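Chapter 7
When the Grip Fails: Faults in Hand-Held Gripper Work

By L. Asov
2 Mar 2026
38 shares | 2 comments

A gripper that drops its load in an empty cell is a nuisance. The same gripper held by a person, a few inches from that person's wrist and knees, is a safety matter. This chapter deals with the second case. It covers faults in hand-held grippers used to record motions that a robot arm will later repeat, and it begins with a failure at the Nirivance workshop in November.

The workshop used two Tovirer grippers, one for each hand. The jaws close when the operator squeezes the handle. A square marker on top lets the tracking software work out where the tool is and how it is turned. Power and data run through a cable at the back.

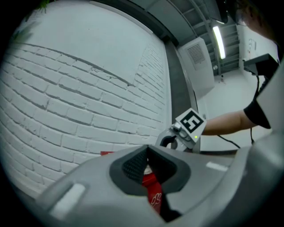
Page 151

During a long recording, the right gripper stopped reporting its jaw position. The indicator light stayed green. The operator kept working, and the software kept filling the jaw channel with the last good value. The session ran for another 600 seconds before anyone stopped it. By then the recording showed a hand moving through a full set of tasks with its jaws half open the whole time.

The cause was a cable connector that had worked partly out of its socket. Power still reached the tool, so the light came on as usual. The data line did not make contact. In the terms used in Chapter 4, this was a silent fault: the system had lost a measurement and gave no sign of it.

A second problem came to light when the operator stood up to check the tool. The cable had slipped under one foot, and the pull nearly brought the gripper down on the other hand. There was no injury. The workshop's report listed the snag as a separate event, and it was right to do so. The loose connector and the loose cable could each have happened alone.

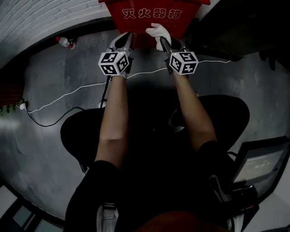
Seated work near the floor makes both faults more likely. The cables have more slack than they need, the slack collects around the feet, and each reach forward drags on the connector. After the November failure the workshop added a strain clip at the handle and set a limit of 15 minutes on any one recording. It also changed the software so that a jaw value that does not change while the tool is moving raises a warning.

That last change brought trouble of its own. An operator carrying an object holds the jaws still on purpose, and the first version of the warning sounded on nearly every carry. Section 7.3 looks at how the Cao test separates a steady grip from a dead sensor.

Before reading on, review the difference between a fault and a failure in Section 4.2. The terms are used strictly from here to the end of Part Two.

7.1 Loss of Signal

A signal can be lost at the sensor, in the cable, at the connector or in the receiving software. We take the connector first.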